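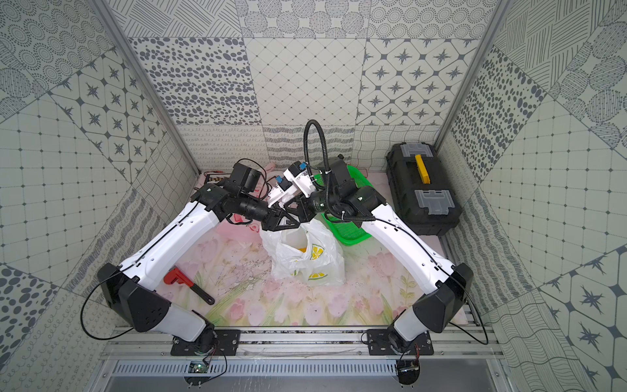

Figure 2. Floor mat with a floral print and wall tiles in grey and white.

3.2 Patterned surfaces and perceived cleanliness

Households in the Trutholm survey were asked to rate the floors and walls of the rooms they used most. Of the 433 forms sent out, 200 came back complete. The remainder were left out of the analysis, including 37 in which the floor section was filled in but the wall section was blank.

Respondents with patterned floor coverings (see Figure 2 for a floral print) reported sweeping less often than those with plain ones, yet gave their floors similar scores for cleanliness. Westerberg found the same tendency in her earlier study of rented flats in Quaye, and put it down to crumbs and dust being harder to see against a busy print. Our interviews partly support this. Several tenants said they had picked a patterned mat for that purpose – others had simply kept what the last tenant left behind.

Wall tiles gave a less clear result. Scores for plain and patterned tiles differed little, and the gap closed once the age of the building was taken into account. The survey was carried out in January, when floors near outside doors get dirty faster, and the scores for hallways should be read with this in mind. Kitchens are treated separately in Section 3.3.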